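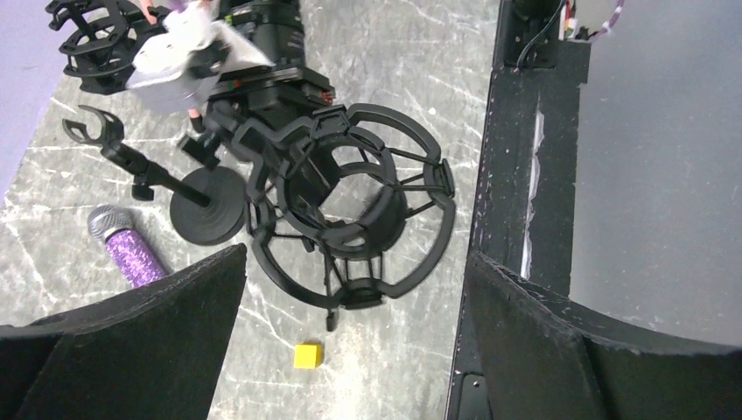
Shock mounts, the little stand and the purple glitter mic, on the marble top.

March 2022

Well, diary, I promised myself I'd get the equipment budget down on paper before supper, and supper has come and gone (soup, very good). Mahlet and I spent most of the afternoon going over what the arm needs for next year, and oh, how the list grows once two people start wishing!

The gripper fingers come first. I want 2 spare pairs from Kostwood, and enough of the dark foam covering to redo them whenever we like, because I'm tired of begging for scraps. Robel would put the money into a second arm from Flirkon instead, and I do see his point, but the lead time is 17 weeks and we'd still need a table for it.

We have 100 dollars left for things to pick up, bless us. I said we could stretch it at the thrift shop, the way I love to do, and Mahlet wrote "more cubes" in the margin with a heart.

Mekdes wants the figures by June. I still have to call Kilian back about the service plan, five years or three, and find that Sisay quote I put somewhere safe.

Search this diary... Go

We use cookies to remember your visit. Accept | Settings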